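Vesemgate põe à venda a Jornham, mão robótica para quem tem fruta por arrumar

A Vesemgate abre em junho as encomendas da Jornham, uma mão robótica preta, de dedos articulados, com braço incluído. Custa 2.291 euros e traz um kit de treino: cesto de vime, banana e maçã de brincar. A caneta para escrever "fruits" é por conta do cliente.
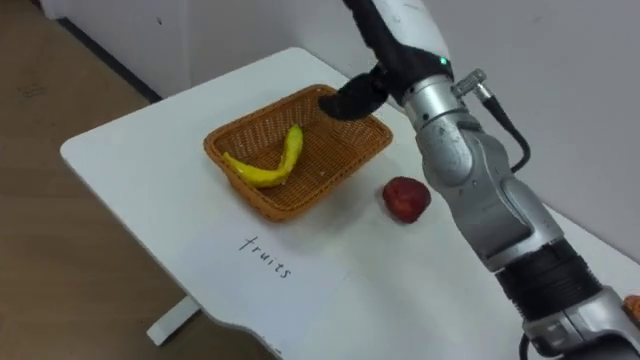 O primeiro lote tem 80 unidades. A montagem demora 60 minutos, ou uma tarde inteira para quem dispensa o manual.

"Perguntam-me se também descasca. Não descasca", esclarece Nuria Cordero, diretora de produto. "Pega, leva e larga, de preferência dentro do cesto."
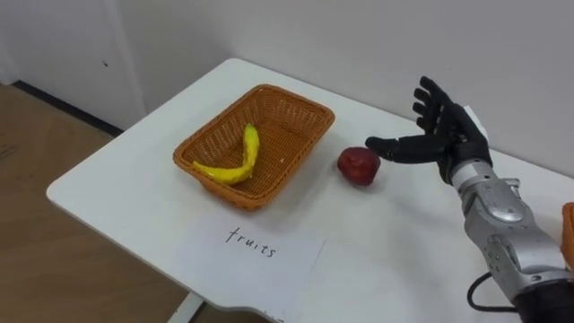 O software Weltine vem instalado e inclui 700 exercícios, dos quais a salada de frutas continua ausente. Escolas e laboratórios podem marcar demonstração à sexta-feira, de manhã.

Contacto para a imprensa: Anselmo Moya, Vesemgate. Responde depois do café.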